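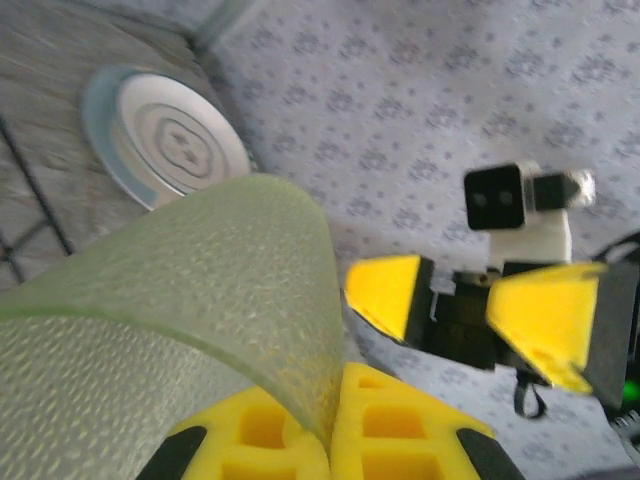
Friday, October 5, 2018

Paper Workshop, Gradside. Entry by Paraschiva Grecu, countersigned S. Nedelcu.

Paste trials, continued from the previous entry

Work resumed on the wheat starch paste intended for the Prullport harbour ledgers. Batch 3 was taken from the cold store this morning and put twice through the horsehair sieve. It was smoother than Batch 2 but still weaker than required, and left a faint skin on the brush. The remainder has been kept in the covered jar on the lower shelf and should be used for practice repairs only.

Batch 5 was cooked before noon. Starch from the new Ciobanu sack, filtered water, soaked overnight as agreed. The mixture was brought up slowly in the double pan and stirred without a break until it turned from white to a greyish, half-clear state. It thickened later than expected. Mr Nedelcu is of the opinion that the new starch is ground more coarsely than the old; I think the hob was set too low. Both points are to be checked at the next cooking, one change at a time. Total weight after cooking was 577 g, cooled in the basin with a sheet of damp paper laid on the surface.

Test strips

Strips of the heavy rag paper were joined with thin tissue, pasted out on glass, pressed between felts and left under the flat weights. The strips made on Wednesday with Batch 2 were taken out and bent by hand. Most held. Two lifted at the corner where the paste had been brushed too thinly, and one had cockled badly along its whole length, the grain of the tissue having been laid across the grain of the sheet. This was my error and I have marked the strip accordingly. It may be kept for showing to trainees.

The strips joined with the stronger paste felt stiff at the join. For a flat print this would be acceptable. For a ledger leaf that has to turn it is not, and the paste should be let down with water before use on any part of the volume near the fold.

Ledger 431

Leaves from the front of the volume remain in the press. The water stain at the foot has not moved since the last inspection. The iron in the ink is a greater concern: several columns of figures have begun to eat through the paper, and no wet treatment should be attempted on those leaves until the ink has been tested again. Mr Nedelcu proposes a dry repair using tissue coated beforehand and only slightly dampened at the moment of laying down. I agree in principle. The coated tissue we have is old, and its age was not written on the packet.

The sewing is original and mostly sound. The boards are detached and have been wrapped separately, labelled and placed on the shelf above the plan chest. They are not to be stood on end.
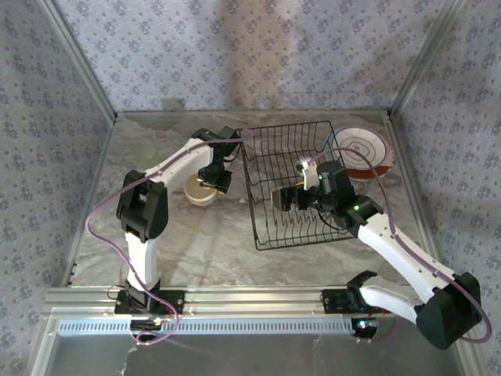 Marbled tabletop with floral fabric on three sides; the two arms are mounted on the front rail.

Supplies

Blotting paper is low. The last delivery from Indton came with crushed edges, and the outer sheets can be used only for small work. A letter has gone to the supplier. Until a reply is received, colleagues are asked to dry used blotters flat on the rack and to put them back in the drawer marked SECOND USE — not in with the new stock, as happened last week.

The large bone folder is missing again. The small brass weights need new cloth covers, the present ones having begun to leave blue fluff on the tissue.

To do

Repeat Batch 5 with the hob at the higher setting and the same starch.
Then repeat with the old starch, if enough is left in the tin.
Turn the strips and change the felts on Monday.
Ink test on three leaves of 431, chosen by Mr Nedelcu.
Write the date on every packet of coated tissue when it is made.
Ask Prullport whether the loose receipts found at the back of the ledger are to be kept in their present order — they were photographed in May but no list was made.

Note added later by S. Nedelcu: the hob dial has been checked and is loose on its spindle. The setting recorded for Batch 5 should therefore not be relied upon. Please use the thermometer.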